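# Planning the second dishware station at Garkcombe

We are a small team and we have to plan the equipment for the next budget year before the end of March. I collected my notes on this page, together with the gallery, so the colleagues in Skestatholm can see what kind of work we want to pay for. The task is simple to explain - two arms, one table, and ordinary kitchen things such as bowls, cups and plates.

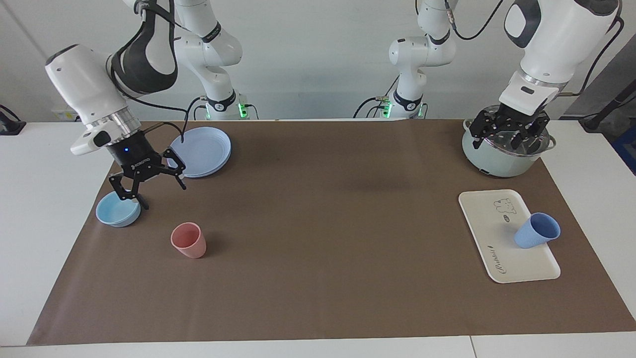

The biggest cost is the arms, of course, but the small items were the surprise in our first budget. We ordered 6 spare sets of finger pads from Saithong and they came to 401 dollars with shipping. Paper for the table is cheap, and we take 300 feet at one time. For dishes I put one line only, and we buy them in the normal shop.

Delivery is the other question. Kesenine gave us a lead time of almost 27 weeks for a second pair of arms, so the order must go out in January if we want to start in the summer. The table and the cables can wait until later.

Please send corrections to the price list to Montri Rattanakul - he keeps the newest version.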